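Re: [budero-dev] planner timeout on short approach moves
From: Edgars Lapiņa
Tuesday, 14:12

Hi all, quick one before I lose the cell for the afternoon.

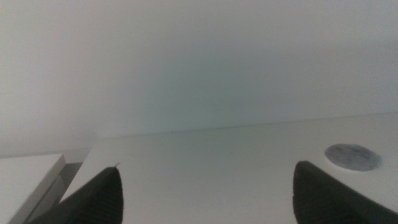 So the timeout is not the solver. Ran Cúc's branch with the collision checks off and approach plans come back fine. Turn them back on and it hangs on anything under 7 cm. Same start pose, same seed.

Hằng Phí wrote:
> Could you check whether the table plane is getting refit on every
> replan? On Jadbridge we had the plane fitter picking up part of
> the wall and tilting the whole thing. Planner then thinks the
> goal is inside the table and keeps resampling until it gives up.
> Also what is your min cluster height? Ours was eating thin parts.

Yes to the first. It refits every cycle. White table, white wall, hardly any contrast at the back edge, so the fit wanders. I logged the normal over 399 cycles and 29 of them were tilted enough to put the goal under the surface. Every hang lines up with one of those.

Hack for now: fit once at startup, freeze it, only refit if the base frame changes. Param is plane_refit_mode, set it to "once". No hangs since but I've only had it running over lunch so dont celebrate.

Second question, yes also us. The gray disc is flat enough that the cluster filter throws it away as table noise. Min height was 3 mm. Dropping it lets the disc through but then I get junk clusters along the back edge. Would rather segment on color for thin stuff and leave the height filter alone. Thu, didn't you have a mask node for this in Ollorora? Does it still build?

Other bits:

- fingers are now in the self filter with the gripper fully open. Half open I havent done, the mesh doesn't follow the joint state yet
- approach speed is unchanged, please leave it
- the planner should log WHY it rejects a goal. "no valid sample" tells me nothing. Will open a ticket unless Mỹ already has one

Patch is on my fork, branch plane-freeze. Needs a review from someone who knows the tf side better then me. Not merging before that.

Edgars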